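The tables page. I keep one page per kind of thing we have in the building, and tables had been missing until now. Most of them came from the old Mulligan tea room when it closed in February, and the rest have been bought singly since then. People who rent the front room for a party or a card night often ask what the tables look like and how they fold, so I have put the answers in one place.

Only one picture is up so far. The others will be added under the headings as they get taken. Notes are by Conall Scanlon unless marked.

## Sizes and what fits

**Square tops.** These seat four for cards or coffee. Four dinner plates fit if you keep the serving dishes somewhere else. Two pushed together seat six, and the tops line up well enough that a tablecloth lies flat over the join.

**Long tops.** These are the plain gray ones kept behind the stage curtain. They take two people to carry. Use them for buffets and for the plant sale.

**Round top.** There is one, and it wobbles. A folded card under the foot nearest the window fixes it for an evening.

## Moving and folding

Fold the base with the top lying face down on a blanket. The blankets are on the shelf over the coat hooks. Do not drag a table by its top – the edging comes loose at the corners, and I have glued the same corner three times.

The bases pinch. Keep your fingers on the outside of the legs when you close them. Children should not be folding tables.

When you put them away, stack them upright against the back wall, tops facing each other. The storeroom door is 30 inches wide and everything goes through it except the round one, which has to be tipped.

## Cleaning

Warm water and a little dish soap. Dry with a cloth afterward or you get rings. Dorik spray is fine on the long gray tops but leaves a haze on the patterned ones. Someone left a bottle of Jellus stain remover in the cupboard and I would keep that for the carpet.

Candle wax comes off with the edge of a plastic card. Please don't use a knife. One of the gray tops has a cut in it from the chili supper and it catches on paper tablecloths.

## The patterned squares

The veining is printed, so no two spots on a top look quite alike, but a spill of tea is hard to see against it until the light is low. Check with your hand when you wipe down.

The red edging is the quick way to tell these apart from the other squares we had, which had brown edging and went to the school. If you see one with brown edging it isn't ours.

I like these best of what we have. They are easy to lift, they don't look like office furniture, and they go with the floor in the display room better than the gray ones do. The card group likes them too, although they say the cards slide.

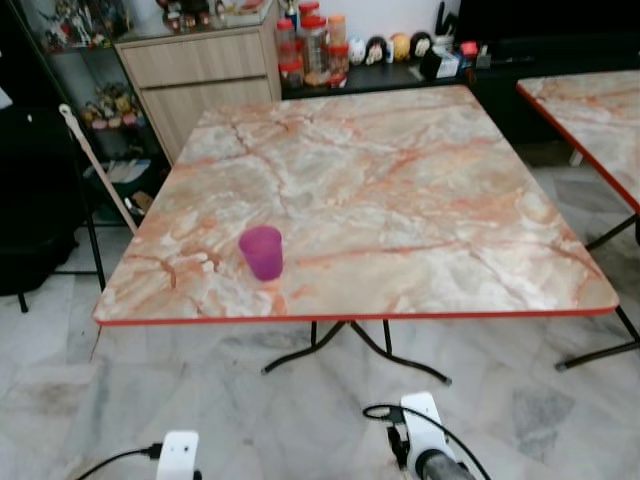

*Two of the square tables, marble pattern with red edging, on black folding bases. Magenta cup on the nearer top, glass cabinet of figurines to the left.*

## Borrowing

Tables can go out overnight to people on the mailing list. Write your name and phone number on the sheet by the light switch and cross it off when the tables are back. There is no charge, but we ask for help at the next setup.

Our limit for a seated event is 200, and we don't own enough tables for that. For anything big, call Foromitz and ask for the rental desk. They deliver before 10 in the morning and pick up the next day. Mention room 1009 or the driver will go to the wrong entrance.

## Still to be photographed

- Long gray tops, folded and open
- The round one
- The trolley, once the wheel is back on
- Small side table from the hallway – it may belong to the choir, so please tell me if you know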